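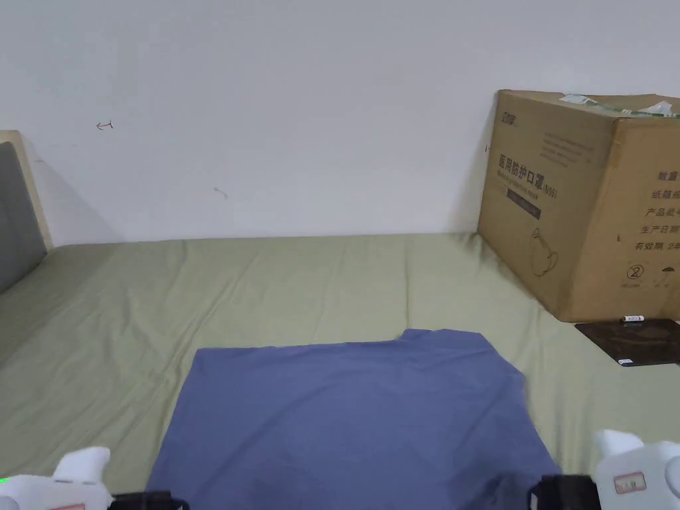 The big box, still on the bed. Spare room, 12/12/2021.

Thread on clearing out the spare room. It has been the place where things go when they don't have a place since November, and my aunt needs the bed.

The box first. It's an N95 mask box going by the printing, and I kept it because large boxes with decent cardboard are hard to get when you need one. The tape is peeling at the top but the box is fine. I use it for clothes in the off season.

It sat on the floor next to the dresser for a long time and I kept walking into it. Putting it up on the bed against the wall is easier on my back. I can stand and sort without bending down.

I put an old fitted sheet on before starting. Clothes from storage carry lint and I'd like it to end up on a sheet I was going to wash anyway. The good set goes on last.

How I sort: keep in this room, keep somewhere else, give to Socorro, donate. Socorro Cárdenas is my neighbor across the hall and her two boys are the right size for a lot of what my son has outgrown. She gets first look at everything.

I tried a "not sure" pile last time. It went back in the box whole and I found it again this year, so there isn't one now.
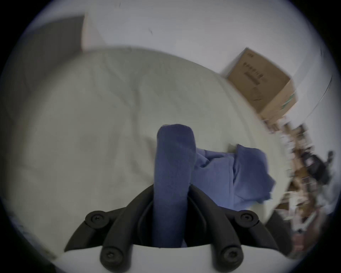
Knits take me the longest. I used to fold sweaters flat and stack them, and the bottom one always came out with a hard crease across the chest. Now I roll the soft ones, like the blue piece here, which is rolled at one end with the rest still spread out on the sheet. Thick cardigans I still fold in 3 and lay on top. Anything with a zipper gets closed first or it snags the one next to it.

Someone asked last time about vacuum bags. I had a pack of the Fostitz ones. They worked well for a comforter and badly for wool, which came out looking ironed in the wrong places. Two of the bags let air back in within a month. I wouldn't buy them again for clothes.

Donate pile came to 11 pieces, mostly T-shirts and one raincoat. They go to the Dadbridge drop-off behind the library. Check the hours before you drive over. They close for lunch and the bin outside is locked most of the time now.

The wall behind the bed needs attention too. There are gray smudges and a streak in the paint, and a little red arrow drawn up toward the headboard side. I'm going to try a damp sponge with a drop of dish soap before I think about paint. If it needs paint I have half a can of Falcão white left from the hallway and I'm hoping it's close enough.

I looked at a storage bed on the Jestura site, the kind where the mattress lifts up. $2,340 before delivery. I closed the page. A cardboard box and a bit of tape will do for another year.

Left to do: new tape on the box, write WINTER KNITS on the side in marker, run the sheet through the wash, find the other pillowcase. The box goes on the closet shelf after that if it fits. I measured the shelf but not the box.

Will post about the closet when I get to it. If anyone has had luck getting marker off a painted wall without taking the paint with it, tell me what you used.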